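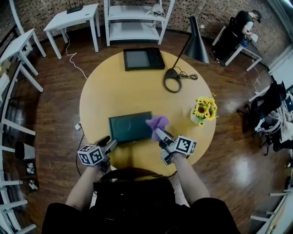

What is the Akbridge Manipulation Club?

The Akbridge Manipulation Club is a student robotics club at Akbridge College in which members demonstrate household tasks with hand-held grippers and use the recordings to train robot arms.

History

The club was founded by Selorm Sarpong, then a second-year engineering student, and held its first open meeting on Tuesday, October 29, 2019. It grew out of a course project on cloth handling. Early meetings took place in the Ofori Building, where the club still keeps its arms and spare parts.

Activities

Members work at ordinary furniture set with everyday items. In a typical exercise, the demonstrator holds a gripper in each hand, and square black-and-white markers mounted on the grippers allow their position to be followed in the recording. Wiping a flat surface with a cloth is among the standard tasks, along with folding, stacking and pouring. Objects such as lamps and flowers may be left on the table so that the recordings include normal clutter.

New members complete 8 practice sessions before their recordings are added to the club's shared collection, known as Sketitz. The collection held some 600 demonstrations at the end of its first academic year. Recordings are reviewed by a second member, who labels the start and end of each task and removes incomplete attempts.

Competition

Each February the club enters the Urnach Student Challenge, in which teams train a two-armed robot to carry out tasks announced on the day. Teams are scored on completion, time and damage to objects. The club's best result is a score of 133 points, earned in the table-cleaning event.

Organization

Membership is open to students of all departments. The club is run by two elected student leaders and a faculty adviser.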